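Fitted, Stretch or Strap: How Cap Sizing Works

A cap that looks right on a product page often fits badly once it arrives. The cause is usually the closure, and most listings give it a single word.

There are three common systems. A fitted cap has a closed back and is sold in steps of an eighth of an inch. A stretch cap has elastic in the sweatband and is sold in two or three ranges. An adjustable cap uses a strap, a snap or a hook-and-loop tab and covers most adult heads in one size.

The Tetmont, a six-panel twill cap from Livum, is sold in all three versions. The fitted version comes in 9 sizes. The strap version weighs 20 grams more, most of it in the metal buckle. Crown height is the same on each, but the strap version sits lower at the back, where the panel is cut away for the opening.

Online sellers handle these differences poorly. Devico, a retailer of team and outdoor headwear, listed 495 caps in May 2024. Of those, 251 gave a head measurement in inches or centimeters. The rest said "one size" or gave a letter. Shoppers who filter by size see only the first group, so many adjustable caps that would fit them never show up in the results.

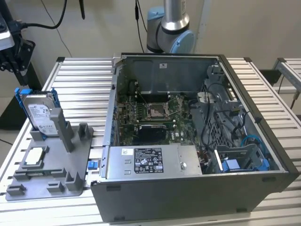
A desktop tower with the side panel off and the CPU socket open.

To measure, run a soft tape across the forehead just above the eyebrows and around the widest part of the back of the head. Take the reading twice and use the larger number. Divide inches by 3.14 to get the fitted size, then go up to the next eighth.

Fabric matters after that. Wool blends shrink if they are soaked and dried near heat. Cotton twill loosens slightly at the sweatband with wear. Polyester holds its size but gives very little, so a reading that falls between two sizes should go to the larger one. The Thân, Livum's polyester running cap, is due in June with a strap only.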